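Freelance pitch accepted, editor left, now what? Kill fee question

Asked by tanner_writes in Freelancing & Media Work

Hoping somebody here has been through this. Pitched a feature to a regional magazine (Bandemport Quarterly) back in September. Features editor Jin-sol Yeon said yes by email, 900 words, gave me a due date, told me the rate. No formal contract, just the email thread. I did the interviews, drove out twice, wrote it, filed it on time.

Then nothing. Finally got an auto-reply saying she's left the magazine. Wrote to the general inbox and a new person answered saying they're "reviewing inherited commissions" and mine may not fit the new direction. No mention of money.

Questions really:
– is an email yes a contract or am I kidding myself
– do I ask for full fee or a kill fee, nobody ever mentioned a kill fee
– can I sell it somewhere else in the mean time

I don't want to burn the bridge, there aren't many places around here that still pay. But I'm out 81 dollars in gas and parking before you even get to the fee.

Edit: was asked, I'm in the US, same state as the magazine.

3 answers

Answer from storetness_desk (accepted)

Former assigning editor, not a lawyer. Quick one as I'm between things.

Email yes + word count + rate + deadline is a deal in most places. You don't need a PDF with a signature line. Editor leaving doesn't change it, she was acting for the magazine when she assigned it. New person inherits her assignments wether they like the direction or not.

What I'd do, in order:

1. Save everything. Print the thread to PDF with headers showing dates. If you were given any kind of contributor login, grab what's in there too, those get shut off.

2. Send an invoice now for the full amount. Don't wait for the "review" to finish. Put the assignment date, the filing date, working title, word count, the rate from the email. Expenses only if she agreed to them in writing, otherwise leave them off, it muddies things.
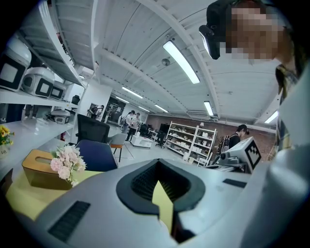
3. Short cover note, friendly. Something like: "Attached is my invoice for the feature assigned by Jin-sol Yeon and filed on deadline. I understand the lineup is changing. Happy to talk about edits if you'd like to run it." No threats. Don't bring up a kill fee yourself – if you offer less they'll take less.

4. If they come back with a kill fee, ask where it was agreed. If it wasn't in the thread you can still decide to take it, plenty of people do. I've seen anything from a quarter up to half.

5. Still quiet after their normal pay cycle, resend to accounts payable and cc the publisher. Publishers often have no idea this stuff is sitting there. Small claims after that, check the limit and the filing cost on your county court site.

Reselling: not until they release it in writing. One line is enough, "all rights returned to the author." If they pay in full and don't run it, ask for the rights anyway, most don't care.

Comments

tanner_writes: thank you, invoice going out tonight. She did say "we can cover parking" in one email, does that count?

storetness_desk: Yes, put parking on as a seperate line. Gas no, unless she said mileage.

Answer from ganow77

Same thing happened to me with a trade paper. Waited 116 days being polite. Sent an invoice and it got paid in 2 weeks. Nobody had ever put it in the system because I never billed it!! So yeah. Bill them.

Also look up whether your state has a freelancer law. A few do, and some cities, and the ones I've read say you have to be paid by a set date even if they never use the work. Worth ten minutes.

Answer from lou_k

I'd just put it on a blog and move on, local magazines are broke anyway.

Comments

storetness_desk: Please don't do this before you have the rights back in writing. Gives them an easy reason not to pay you.

ganow77: what they said

Last activity 5 January 2024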